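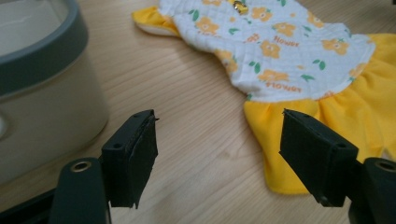

Figure 6. Hand-held gripper with fingers open, pet dress set out on the work table.

6 Finger Pads, Finger Arms and Work Table

6.1 Scope

This section covers the routine care of the Radine hand-held gripper at the garment-handling station. It applies to the gripper fingers, the strips fitted to them, the two mounting arms and the work table. It does not cover the grip motor or the wrist camera, which are treated in Sections 7 and 8.

Work described in this section may be carried out by any operator who has completed the station induction. Work marked "Technician" must be left to the technician on duty. Questions about the procedure should be directed to Hanne Tikkanen, Station Maintenance.

6.2 Before starting

1. Finish or abandon the current recording. Do not leave a recording paused while the fingers are being worked on.

2. Open the fingers fully and set the power switch on the handle to OFF.

3. Unplug the data cable at the handle end. Pull on the plug body and not on the cable.

4. Rest the gripper in the Skorkov cradle with the fingers pointing away from the operator.

5. Move garments and containers off the work table.

CAUTION: The fingers can close without warning while the handle is powered. Keep hands out of the gap until the status light has gone out.

6.3 Inspecting the finger strips

The inner edge of each finger carries a thin strip that provides grip on light fabric. The strips are wearing parts. Fraying generally begins at the top corner, where the finger meets the table during a low pick. In Figure 6 the strip on the left finger is frayed and a small jagged piece projects at the corner. A strip in this state must be replaced before further work with knitted or quilted items, as the loose piece can catch a thread and pull the garment out of position.

1. Examine both strips under the bench lamp from the tip down.

2. Draw a piece of scrap jersey lightly along each strip. If the fabric catches at any point, the strip has failed.

3. Press the strip along its full length with a fingertip. It should not lift or slide.

4. Look over the body of the finger for chips and cracks. Light chipping at the lower end is acceptable. A crack of any length is not, and the finger must be exchanged (Technician).

5. Record the result on the station sheet, giving left and right separately.

NOTE: Left and right are always stated as seen from the wrist camera. Earlier issues of this manual used the operator's view, and some older station sheets still follow that rule.

Inspect the strips at the start of every shift and again after every 60 recordings.

6.4 Replacing a finger strip

Required: one strip set, plastic scraper, lint-free cloth, cleaning alcohol, strip clamp.

1. Lift the lower end of the old strip with the plastic scraper and peel it towards the tip. Do not use a blade. Cuts in the finger face will show through the new strip and shorten its life.

2. Remove all remaining adhesive with the cloth and a small amount of alcohol. Allow the face to dry.

3. Hold the new strip against the finger without removing the backing and check its length. Trim it if it stands above the tip.

4. Remove the backing, line up the lower end first and lay the strip upward in one movement.

5. Fit the strip clamp and leave it in place for 40 minutes.

6. Remove the clamp and repeat the scrap jersey check in 6.3.

Strips are to be replaced in pairs, even where only one has failed. A new strip opposite a worn one gives an uneven grip and tends to turn the garment as it is lifted.

CAUTION: Use cleaning alcohol only in the marked ventilated area. Do not apply it to the camera window.

This site uses cookies to remember your language and document settings. By continuing to browse the manual library you agree to our use of cookies. Accept | Manage settings

6.5 Checking the mounting arms

Each finger is attached to a black mounting arm. A brass-coloured ring is set into each arm and forms a lined hole. The rings must sit firmly in the plastic.

1. Hold the arm still and try to turn the ring with a gloved fingertip. It should not move.

2. Wipe out the hole with a dry cotton swab. Lint from brushed fabrics collects here and is easily missed.

3. Move each finger gently from side to side. A small amount of play at the tip is normal. If the play differs clearly between the two fingers, stop and report it (Technician).

4. Compare the height of the two tips against the setting block. If they do not match, do not attempt to bend or pack the arm.

Do not oil the rings, the arms or the fingers. Oil travels to the strips and will mark pale fabric.

6.6 Preparing the table and setting out a garment

1. Wipe the table along the grain with a dry cloth. Use a damp cloth only at the end of the day.

2. Place the container to the left of the working area, as in Figure 6, clear of the path of the left finger.

3. Lay the garment flat with its bodice away from the gripper. Some rumpling is permitted and need not be smoothed out.

4. Where a garment has a charm or decorative button, plan the grip to avoid it. Hard trim damages the strips and may slip free during the lift.

5. Leave bare table between the fingers and the nearest seam when the gripper is brought to its starting position.

NOTE: Gathered skirts and ruffles may spread under a finger as the gripper is lowered. If a finger rests over a fold, raise the gripper and approach again. Do not drag the finger clear.

6.7 Returning the gripper to service

1. Plug in the data cable and set the power switch to ON.

2. Wait for the status light to show steady green.

3. Open and close the fingers five times with nothing between them. Listen for clicking or scraping.

4. Open the Tiler console and select Finger Check. The opening shown at full travel should read 88 mm. If it does not, run the zero routine once and repeat the check.

5. If the second reading is also wrong, tag the gripper and return it to the cradle. Fault code 104 indicates that the fingers did not reach their end stop and must be cleared by a technician.

6. Make one trial pick with scrap jersey before handling a garment.

6.8 Spare parts and records

Strip sets and setting blocks are kept in the Wong cabinet, second drawer. Opened strip sets must not be put back in the drawer. Completed station sheets are passed to Kaisu Karppinen at the end of each month. The setting blocks are withdrawn for measurement every February, and a replacement set is issued for that period.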